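Die **Getränkeflasche aus Kunststoff** ist ein leichtes, meist durchsichtiges Behältnis mit Schraubverschluss, in dem Saft, Limonade, Wasser und allerlei andere kalte Getränke verkauft, getragen und – was in Nachschlagewerken gern vergessen wird – tagelang halb ausgetrunken aufbewahrt werden. Sie gehört zu den vertrautesten Gegenständen des Alltags, und gerade weil sie so vertraut ist, lohnt es sich, bei ihr ein wenig zu verweilen.

## Aufbau

Von unten nach oben betrachtet besteht die gewöhnliche Flasche aus Boden, Rumpf, Schulter, Hals und Mündung. Der Boden ist bei Flaschen für kohlensäurehaltige Getränke häufig in mehrere Füßchen gegliedert, die dem Innendruck standhalten und zugleich dafür sorgen, dass die Flasche sicher steht. Bei stillen Getränken genügt oft ein flacherer Boden mit einer leichten Einwölbung. Der Rumpf ist glatt oder gerippt, und die Rippen geben der dünnen Wand Halt, wenn eine Hand etwas beherzter zugreift.

Am Hals sitzt ein umlaufender Kragen, der sogenannte Tragring. An ihm wird die Flasche beim Abfüllen geführt, und viele Menschen halten sie später ganz unwillkürlich an derselben Stelle fest, wenn sie den Deckel aufdrehen.

## Werkstoff und Herstellung

Der übliche Werkstoff ist Polyethylenterephthalat, kurz PET. Zunächst wird ein kleiner, dickwandiger Rohling gespritzt, der ein bisschen an ein Reagenzglas erinnert und bereits das fertige Gewinde trägt. Dieser Rohling wird erwärmt, in der Form gestreckt und mit Druckluft aufgeblasen, bis er seine endgültige Gestalt angenommen hat. Wer einmal einen Rohling neben der fertigen Flasche gesehen hat, mag kaum glauben, dass beide aus derselben Menge Material bestehen!

## Verschluss

Der Schraubverschluss wird gesondert gefertigt, meist aus Polyethylen oder Polypropylen. Seine Farbe ist frei wählbar und dient dem Wiedererkennen: Manche Abfüller ordnen jeder Geschmacksrichtung eine eigene Deckelfarbe zu, andere bleiben bei einer einzigen für das ganze Sortiment. In der Europäischen Union bleiben die Deckel von Einwegflaschen bis zu drei Litern inzwischen auch nach dem Öffnen mit der Flasche verbunden, woran sich mancher erst gewöhnen musste.

## Etikett

Das Etikett umschließt in der Regel die Mitte des Rumpfes. Verbreitet sind Rundumetiketten aus Papier oder Folie, die an den Enden verklebt werden, daneben auch geschrumpfte Hüllen, die sich jeder Rundung anschmiegen. Gestalterisch hält man sich gern an die Farbe des Inhalts, also Orange für Orangensaft, Rot für Kirsche, Grün für Apfel.

Die Sammlerin Bohumila Štefanec hat in ihrem Heft *Etiketten aus Grekside* 812 solcher Banderolen beschrieben, vorwiegend von kleinen Abfüllern der Gegend, darunter die Safthäuser Prudis und Fourie. Ihre Beschreibungen sind liebevoll und bisweilen sehr ausführlich – allein dem Übergang von Papier zu Folie widmet sie ein ganzes Kapitel.

## Gebrauch und Aufbewahrung

Die angebrochene Flasche wird am besten verschlossen, gekühlt und aufrecht gelagert. Fruchthaltige Getränke setzen dabei leicht ab, weshalb man sie vor dem nächsten Einschenken sachte schwenkt (mit fest zugedrehtem Deckel, versteht sich). Bei sprudelnden Sorten lässt man das lieber bleiben.

Wie voll eine durchsichtige Flasche noch ist, erkennt man ohne jedes Öffnen. Das Etikett kann den Blick freilich verdecken, und bei einem kleinen Rest hilft es, die Flasche ein wenig zu neigen. 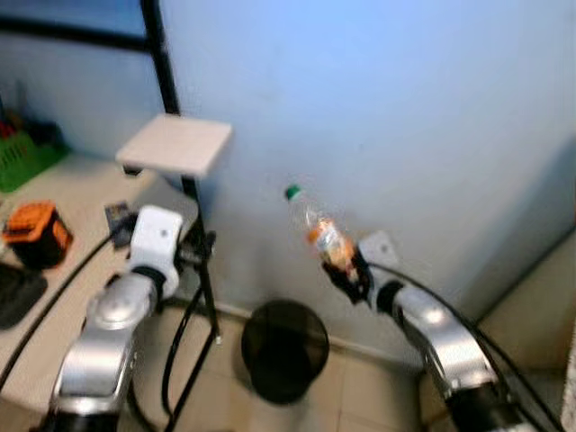
Kann man eine leere Saftflasche noch einmal mit Wasser füllen? Für kurze Zeit ist das unbedenklich, sofern die Flasche samt Deckel vorher gut ausgespült wurde und das Wasser noch am selben Tag getrunken wird.

Zum gründlichen Reinigen eignet sich die dünnwandige Einwegflasche weniger gut, weil sie sich in sehr heißem Wasser verformen kann. Wer regelmäßig nachfüllen möchte, ist mit einer eigens dafür gemachten Trinkflasche besser beraten.

## Rückgabe und Verwertung

In Deutschland wird auf die meisten Einweggetränkeflaschen aus Kunststoff ein Pfand erhoben. Für die Rückgabe soll die Flasche leer und möglichst unzerdrückt sein, und das Etikett bleibt daran, denn es trägt gewöhnlich das Pfandzeichen und den Strichcode. Zurückgenommene Flaschen werden gepresst, zerkleinert, gewaschen und zu Flocken verarbeitet, aus denen unter anderem neue Rohlinge entstehen.

## Siehe auch

- Schraubverschluss
- Glasflasche
- Banderole
- Pfandsystem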